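ペルシャ語の文字を独学で始めて400日以上たったので、やったことと失敗したことを順番に書いておきます。会話はほとんどできません。読み書きの話だけです。長いので何回かに分けて読んでください。
30/03/2023

1/
最初に、どのくらいのところにいるか。単語帳に書いた語が1543。子ども向けの短い話なら辞書を引きながら読めます。新聞は見出しの半分くらいで止まります。手書きの手紙は、相手が丁寧に書いてくれていれば読めます。

2/
始めたきっかけは料理の本です。Asadiという食料品店で豆と乾燥ライムを買ったとき、レジの横にペルシャ語のレシピの小冊子が積んであって、1冊400円でした。写真で作り方は見当がつくのに、分量がひとつも読めない。それが気になって数字から覚えました。

3/
数字から入るのはおすすめです。10個しかないし、町の食料品店の値札や日付の欄ですぐ使えます。文字は右から左に書くのに、数字は左から右に並ぶので、一行の中で目が往復します。これは三日くらいで慣れました。

4/
注意するのは4、5、6です。アラビア語の教材で使われる形とペルシャ語で使う形が違います。ペルシャ語は ۴ ۵ ۶ 。私は図書館で借りたアラビア語の本で先に練習してしまい、後で直しました。教材を混ぜるなら、ここだけは見比べておくといいです。

5/
文字は32個。アラビア文字に پ چ ژ گ の4つを足したものです。多いと感じるかもしれませんが、形の骨組みは共通のものが多くて、点の数と位置で区別します。ب پ ت ث は同じ舟の形に点がつくだけ。骨組みごとにまとめて覚えると早いです。

6/
私は最初、表の順番どおりに一日一文字で進めました。これは遅かった。二週目に入ると一週目の文字を忘れます。骨組みでまとめて一日に三つか四つ、かわりに毎日はじめから書き直す、というやり方に変えてからは三週間で一通り終わりました。

7/
つながり方について。ほとんどの文字は前後とつながって形が変わりますが、ا د ذ ر ز ژ و の7つは左側の文字につながりません。ここで単語の中に切れ目ができます。この7つを先に丸暗記しておくと、どこまでがひとつの単語かを見誤ることが減ります。

8/
たとえば دارد(持っている)は四文字とも離れて見えます。最初はこれが四つの別の単語に見えました。逆に سینما(映画館)は最後の ا まで全部つながる。この二つを並べて書いて机の前に貼っていました。

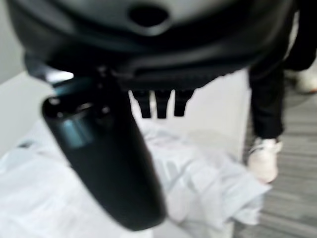 丸みのある濃い灰色の外装と、下側に並んだ短い黒い突起。

9/
次に音の話。同じ音に複数の文字があります。zの音は ز ذ ض ظ の4つ、sは س ث ص の3つ、tは ت ط の2つ、hは ه ح の2つ。読むときは困りません。書くときに困ります。

10/
どれを使うかは語ごとに決まっているので、覚えるしかありません。ただ、ز と س と ت と ه が圧倒的に多く、ほかはアラビア語から入った語に多く出ます。迷ったら多いほうを書く。それで間違えたものだけを別のページに集めました。

11/
その別のページがいちばん役に立ちました。今見ると最初のころは صبح(朝)を س で、حال(調子、具合)を ه で始めています。同じ間違いを二回したら、単語帳のほうにも印をつける。三回目はあまりありません。

12/
短い母音は普通書きません。a、e、oの三つは文字に出てこないので、知らない単語は正しく読み上げられません。کرم という綴りには、読み方によって「クリーム」「虫」「寛大さ」などがあります。前後を見て決めます。

13/
これを聞いてやめる人がいますが、日本語の漢字も初めて見る字は読めないので、似たようなものだと思っています。読み方は単語ごとに覚える。単語帳には必ずローマ字で読みを添えました。母音の記号を振るより、あとで見て早いです。

14/
「書いてあるのに読まない」文字もあります。خواهر(姉妹)や خواندن(読む)の و がそれです。خوا の並びで خا と同じように読みます。よく出る語ばかりなので、出てきたときに覚えれば足ります。規則として先に勉強する必要はないと思います。

15/
エザーフェという、名詞と修飾語をつなぐ短い e の音も、だいたい書かれません。کتاب من(私の本)は「ケターベ・マン」と読みますが、間の e は見えません。文法はやさしいのに、声に出すときに抜かしてしまう。私は今も抜かします。

16/
対策として、短い文を書き写すときにだけ、エザーフェのところに鉛筆で小さく印をつけています。書き写しが終わったら消す。消したあとでもう一度読みます。読めなければもう一度印をつける。地味ですが、半年続けたら少し見えるようになってきました。

17/
先生について。独学と書きましたが、途中から月に一度、手紙の添削を受けています。Elaheh Nouriさんという方で、Prultbyという町に住んでいて、以前は小学校で読み書きを教えていたそうです。Asadiの掲示板に紙が貼ってあって、それを見て連絡しました。

18/
やり方は単純で、私がノート一ページ分の手紙を書いて送り、赤ペンで直したものが返ってきます。返事も手書きで一ページつきます。最初の手紙は、自分の名前と天気のことだけで二時間かかりました。返ってきたら行の半分が赤かったです。

19/
Nouriさんに最初に言われたのは、点を最後に打つこと。骨組みを単語の終わりまで一息で書いてから、戻って点をつけます。私は一文字ずつ点を打っていたので、線が途中で切れて、間の幅もばらばらでした。これを直しただけで見た目がかなり変わりました。

20/
二番目に言われたのは、連続した二つの点を短い横棒で書いていいこと。手書きではよくそうします。三つの点は小さな山の形になることもあります。印刷の文字しか見ていないと、この横棒が何なのかわかりません。手紙が読めなかった理由の一つがこれでした。

21/
三番目は س の書き方。印刷では小さな歯が三つありますが、手書きでは長い一本の線で済ませる人が多いです。Nouriさんも線です。はじめは線のところを読み飛ばしていて、意味が通りませんでした。長い線を見たら س か ش を疑う。点が上にあれば ش です。
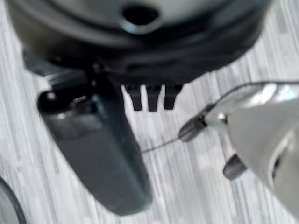
22/
道具の話
ペンは普通の水性ボールペンでじゅうぶんです。鉛筆なら2B。右から左に書くと、右利きは手が紙の書いていない側からではなく、書いた側にいることが多いので、こすれて汚れることが減ります。左利きの人がどうなのかは私にはわかりません。

訂正。上の22は書き方が悪かったです。横書きの日本語を右手で書くとき、手はまだ書いていない側にあります。右から左だと、右手は今書いた文字のほうにかぶさります。だから乾きの遅いインクだと汚れます。私はこれで最初のノートをだいぶ汚しました。

23/
それで今は乾きの早いインクを使っています。Trakorachの黒です。色は少し薄いですが、書いてすぐ手がのっても跡がつきにくいです。同じところの青も試しましたが、私の紙ではにじみました。瓶はまだ半分残っています。

24/
ノートはLirkitzの横罫、200ページのものを使っています。罫の幅が広いほうがいいです。ペルシャ文字は線の下に伸びる部分が大きく、狭い罫だと下の行とぶつかります。最初は一行おきに書くのが確実です。今でも手紙以外は一行おきです。

25/
ノートは右側から開く向きで使います。横罫のノートなら、裏表紙を表にして使えば同じことです。私は最初これをやらずに左開きのまま使っていて、ページをめくる順番が毎回混乱しました。表紙に矢印を書いておくと間違えません。

26/
葦のペンも一度買いました。書道で使うものです。切り方と角度が難しくて、二週間で箱に戻しました。ナスタアリーク体を見るのは好きですが、自分で書くのは別の勉強です。普通の手書きができるようになってから考えます。

27/
ナスタアリークは単語が右上から左下へ斜めに下りる書き方で、詩の本や看板に出てきます。読むだけでも慣れが必要です。知っている詩の一行を、印刷の書体と並べて見比べるのがいいと思います。私は一週間に一行だけやっています。

28/
パソコンとスマホでの入力について。配列はすぐ入れられますが、半角のすき間(ゼロ幅非接合子)の打ち方は調べてください。می‌خواهم のように、می の後ろで文字をつなげずに、しかし空白も入れない、という場所で使います。

29/
普通の空白で代用する人もたくさんいます。それでも通じます。ただ辞書を検索するとき、空白なのか半角のすき間なのかで結果が出ないことがありました。見つからないときは両方で試す。それでもだめなら接頭辞を外して探します。

30/
もう一つ、検索で引っかかるのが ی と ک です。見た目がほとんど同じアラビア語用の文字(ي と ك)があって、別の文字として扱われます。コピーした単語が辞書で出てこないときは、自分で打ち直してください。私はこれに気づくまで二か月かかりました。 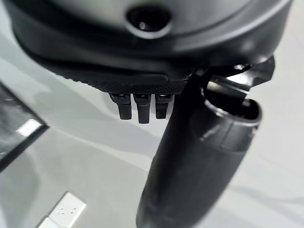
縁の部分の細かいひし形模様。

31/
単語帳の作り方。一語一行で、右から綴り、読み、意味、出てきた場所。四列目の「出てきた場所」が大事で、手紙の何通目、レシピの何番、と書いておきます。あとで見たとき、場所から意味を思い出すことが多いです。

32/
カードの形も試しましたが、続きませんでした。ばらばらになるのと、場所を書く欄が足りないのと、両方です。アプリも入れましたが、手で書かないと綴りが入らない。読むだけが目的の人ならアプリのほうが早いと思います。

33/
量について。一日に五語と決めていました。十語にした月もありますが、翌月に半分忘れていたので戻しました。書き写しは一日に五行。調子の悪い日は一行。一行も書かなかった日は、数えていませんが、それなりにあります。

34/
いちばん進まなかったのは10月です。仕事が忙しく、手紙を送れませんでした。そのあと再開したとき、文字は忘れていなくて、単語は抜けていました。手が覚えたものは残りやすいようです。再開の最初の週は新しい単語を入れず、古い手紙を読み返しました。

35/
料理の小冊子のほうは、今はほとんど読めます。分量は思っていたより大ざっぱで、「必要なだけ」(به مقدار لازم)が何度も出てきました。塩も油もそれです。分量を読むために始めたのに、分量が書いていない。スープは三種類作りました。

36/
よく出た料理の語をいくつか。پیاز(玉ねぎ)、نمک(塩)、آب(水)、برنج(米)、سبزی(青菜、香草)、قاشق(スプーン、さじ)。動詞は پختن(煮る、料理する)と سرخ کردن(揚げる、炒める)。これだけで材料の欄はだいぶ埋まります。

37/
日本語と似ていて助かるのは語順です。動詞が文の終わりに来ます。名詞に性の区別もありません。似ていなくて困るのは、書き言葉と話し言葉の差です。動画を見ても、習った形が出てきません。می‌خواهم が話し言葉では می‌خوام になったりします。

38/
質問をもらったので答えます。「アラビア語を先にやったほうがいいか」。私は必要ないと思います。文字は共通でも文法はまったく別です。アラビア語ができる人は綴りで楽をするはずですが、そのために先に一年使うことはないです。

39/
「年齢的に遅くないか」。私は五十を過ぎて始めました。細かい点は見えにくいので、手元の明かりを買い替えました。コピー機で小冊子を拡大したのも助かりました。点の数が見えないと別の文字になるので、見えないまま頑張らないほうがいいです。

40/
「発音は誰に直してもらったのか」。直してもらっていません。ق と غ は標準的なテヘランの発音だとほぼ同じだと本にありますが、自分の音が合っているかは不明です。次の手紙で、電話で少し話せないかNouriさんに聞いてみるつもりです。

41/
次にやることは、小学一年生の読本を最初から最後まで書き写すことです。Nouriさんが昔使っていたものの写しを送ってくれました。آب と بابا から始まります。一課につき二日の予定です。終わったらまた書きます。

追記:ノートの罫の幅を聞かれました。測ったら8ミリでした。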